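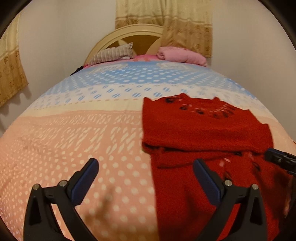
Page 1 of 1

Lurna hand grippers for recording laundry folding: one pair or two?

Posted by Sarahí Zepeda in Kits and Parts

I'm putting together a small recording setup for folding clothes on a bed and I'm looking at the Lurna hand-held kit. Kurup sells it as a single gripper or as a matched pair. The pair costs $500 more. Most of what I want to record is sweaters, folded over once or twice on top of a bedspread. Can one person do that with a single gripper and a free hand, or do I need both? Also wondering if the pads hold on to thick knits. The store page only shows T-shirts.

3 replies

Delwyn Henare
Get the pair. I started with one and used my bare hand for the other side, and then half my recordings were no good for a two-arm setup. With a big knit you want a tip on each side of the garment when you bring the top part over. In the picture with the red knit there's a second gripper at the right fold while the near one is open over the bed, and that is how I work too. Thick knits are fine for me if I take hold of a corner or an edge. Flat in the middle of the cloth, the pads slide. Figure on 25 minutes to set up the first time and check the pins at the joints before each session. Mine loosened after 50 folds and I had to snug them up.

Eduardo Javier
depends what you want it for. I only have the single and it does socks and towels ok

Hanna Malinowski
Agree with Delwyn on the pair. Two more things. Kurup's price doesn't include the second charger, so ask before you order. And pick a bedspread and stick with it for the first batch. I have 1,077 clips from June on three different covers and sorting them took longer than the folding did. Replacement pads ship from Lirville and mine took two weeks.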